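Why I finally gave up on my big to-do list

At the start of May my to-do list had 406 things on it. I know the number because the app puts it in a little red circle, and I'd been looking at that circle every morning with my coffee for months.

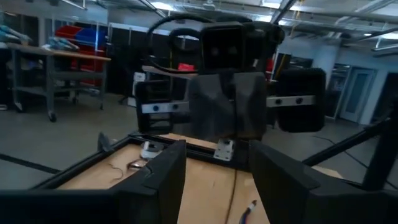
Some of those items were older than my couch. "Call Kettani about the gutters" was in there three times, and we've had new gutters since last fall! There was a recipe for lentil soup, half a packing list for a trip to Pollard, and one line that just said "blue one?" I still have no idea what I meant by that.

So one evening I sat down with a bag of pretzels and started deleting. If I couldn't remember why I'd written it, it went. If it was really a wish (learn Italian, get good at bread), I moved it to a separate note that I'm allowed to ignore. By bedtime I was down to 178, and the next night I got it to 19.

Now I use a paper notebook, a cheap Zesia one with a floppy cover. Each morning I copy over whatever I still want to do, and if I'm too lazy to write it out a third time, I cross it off. My sister-in-law thinks this is a ridiculous way to run a household – she may be right, but the car got inspected on time this year.

I did keep the lentil soup. It needs more lemon than the recipe says, and I'd skip the celery.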